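Why I Finally Quit the Celebrity Apology Podcast

I've been a loyal listener for three years, so this wasn't an easy call.

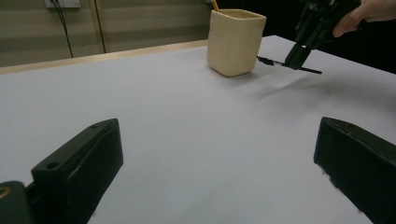
The show started out so good. Two hosts, one public apology per episode, and they'd go through the whole thing line by line. Who wrote it, who it was really for, how long it took to show up after the bad headline. I used to save it for my drive out to Mutonside (long, flat, no radio worth mentioning) and I'd be talking back to the dashboard the entire way. My favorite was the one on the daytime host who apologized to her own staff in a video shot from the back seat of a moving car. They spent ten minutes on the seat belt alone!

Then somewhere around episode 200 it got mean. I don't know how else to put it. The hosts stopped asking whether an apology was any good and started asking how badly they could rough up the person giving it. They did a whole hour on a reality show contestant who had said something dumb at a reunion taping. She was 22, she'd been on TV for one season, and she posted four sentences the next morning that sounded like a person wrote them. I thought it was one of the better ones. They read it in a baby voice.

I kept listening, which I'm not proud of. I told myself they had a bad month. I skipped a few, came back, skipped a few more. You know how it goes with a show you used to love - you keep giving it one more chance, like a restaurant that changed cooks.

What did it for me was the Clolow benefit dinner episode. If you missed that whole mess, a singer left halfway through a charity dinner, a table of donors got offended, and by breakfast everyone online had decided she was a monster. She put out a statement saying she'd gotten a call about her dad and should have told someone before she walked out. That was it. No crying video, no notes app essay. The hosts gave it two out of ten because it "didn't grovel." I pulled into a gas station and unsubscribed right there next to pump 13.

I do think there's a good version of this show. Some public apologies deserve to be picked apart! When somebody has a long history of treating people badly and then sits down on a nice couch for a soft interview, I want a person with a sharp ear to tell me where the dodge is. "I'm sorry if anyone was hurt" should get made fun of until the end of time. Same goes for the kind where they're sorry for one minute and then spend the next twenty going after whoever they were supposed to be apologizing to. Those are my favorite kind of terrible.

But you have to be able to tell the difference between that and somebody who messed up at a party.

I posted a shorter version of this over on the Honkanen boards and it got 597 replies, most of them before lunch. A bunch of people told me I was too soft, and one person said I must be on a publicist's payroll. (I wish. My car needs tires.) Quite a few said they'd dropped it too, at pretty much the same spot I did, and that made me feel a little less like a quitter.

A couple of folks recommended Stivberg, a newer one about old Hollywood feuds. I'm two episodes in. The sound is rough and the theme music goes on forever, but the host seems to like people, even the awful ones, and she reads the actual letters out loud in her normal voice. The second episode has a fight over a borrowed fur coat that lasted nine years. I laughed so hard I missed my exit.

If you've got other suggestions, put them in the comments. Nothing with murders in it, please, I have to sleep.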